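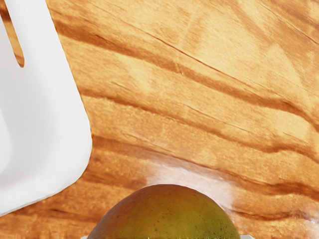
Simulated wrist view, produce handling task: gripper finger and mango on a timber surface.

From: Saoirse Tierney
To: Posgate working group list
Date: 30th October
Subject: Re: Clause 6, reporting of simulated trials

Dear members,

I write in response to Mr Bustos's comments on the July draft, quoted here in part.

> On 6.2, our group at Fleltovix would prefer that rendered trials be
> reported in the same table as physical ones, provided the total is
> stated. Separate tables will double the paperwork for smaller labs.
> We also ask whether 30 trials per object is a firm minimum.
>
> Domingo Bustos

The editors have considered the first point and do not support it. A reader of a conformity report must be able to tell, for every trial, whether it was rendered or physical. We propose a single table with a mandatory column for this purpose, which should meet the concern about paperwork.

On the second point, 30 remains the minimum for each object. Where produce is modelled, the report shall also name the object model, its version, and the friction values applied to the fruit and to the finger surface. The Wondero submission listed 115 trials but omitted friction values, and has been returned to its authors for completion.

Camera views included as evidence shall be labelled as simulated in the caption itself. A general note in an annexe is not sufficient.

Members who wish to propose alternative wording for 6.2 are asked to send it to the list as marked-up text, citing the clause number. Comments on Clause 7 will be dealt with separately.

Yours sincerely,
Saoirse Tierney
Editor, Clause 6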